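Do People Read the Instructions? Flat-Pack Furniture and the Limits of Good Intentions

Project report, Design Communication, second year
Submitted February 24, 2024

Background

Our group was asked to look at a piece of everyday communication and find out whether it does its job. Other groups picked road signs and hospital maps. We picked the folded sheet of paper that comes with a cheap bookcase, mostly because one of us had just moved house and was still angry.

The sheet in question belongs to the Flirno, a small two-shelf unit sold by Forsberg. It has 18 steps, no words, and a cheerful bald figure who never gets a screw stuck. We chose it over the same shop's Drikeo side table because the Drikeo has so few parts that even our group built it correctly.

What we wanted to know was simple enough. Do people follow the steps in order, and if they don't, where do they wander off?

Method

We recruited 60 students over two weeks by putting up posters offering a free lunch. The posters did not say what the lunch was. It was a sausage in bread, and there were some comments.

Each person was given the unit, the sheet and a screwdriver, and left to it in the back half of the design studio. One group member sat in the corner with a stopwatch and a tally form, trying not to wince. We marked down each time a person looked at the sheet, each time they skipped a step, and each time they had to undo something. Swearing was recorded in a separate column which our tutor has asked us to leave out of the results.

Half the group got the original sheet. The other half got our own version, which had the same drawings with a short written line under each one. We were quite proud of these lines. "Check the holes face you" took most of an afternoon.

The budget was $300. We spent nearly all of it on bookcases and sausages. By the end of the first week the cam locks were worn out and we had to buy more, so if a later group repeats this project, they should put spare fittings in the budget from the start and not find out on a Thursday night when the shop is shut.

Results

The first finding is that hardly anyone begins at the beginning. Most people tipped everything out, picked up the two biggest panels, held them against each other and nodded. The sheet was usually under one of the panels by this stage.

The trouble spot was step seven. This is where the middle shelf goes in, and the shelf has a finished edge and a raw edge. In the drawing the difference is one thin line. People using the original sheet got this wrong far more often than any other step, and they tended not to notice until the back panel was on, when noticing is expensive.

Our written version helped at step seven. It did nothing much anywhere else. People who got the words skipped them in the same way the others skipped the pictures, and two told us afterwards that they hadn't realised there were any words. The words were in 12-point type. We have since been told by our tutor that this is a finding and we should stop being hurt by it.

We also asked each person at the end to say how closely they had followed the sheet. Nearly all of them said "pretty closely". The tally forms disagree.

Where we worked

The studio is shared, and we had it in the mornings only, which meant packing the whole setup away by noon. We would recommend booking a room with a lock. The pale worktops were good for laying out small parts, as dark screws show up well on them.
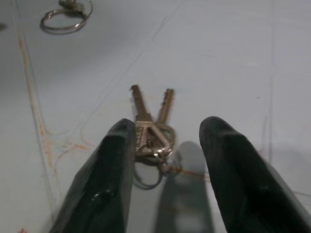

Figure 1. Pale work surface, seen from close above.

Discussion

We went in assuming the problem was the lack of words. Wordless sheets are cheap to print for many countries at once, and it is easy to blame the bald figure for everything. Our results only back that up a little. The bigger issue seems to be timing. People look at the sheet after they are stuck, so the drawing they need is the one that shows what a mistake looks like, and the Flirno sheet has none of those. The Istska wardrobe from the same range has a single crossed-out drawing near the front. We would have liked to test it, but it doesn't fit in the lift.

Limits

All of our people were students, and they were hungry. Several had built the same unit at home. The person with the stopwatch was in plain view, and at least one participant asked him for help and got it before he remembered he wasn't meant to speak. We left that result out.

We also changed the tally form after the third morning, when it became clear that "looked at sheet" and "moved sheet out of the way" needed separate boxes. The early forms were corrected from memory.

Next steps

A follow-up could put a warning drawing beside step seven and leave the rest alone. The finished units are in the studio storeroom and free to anyone who can carry one. Check the middle shelf first.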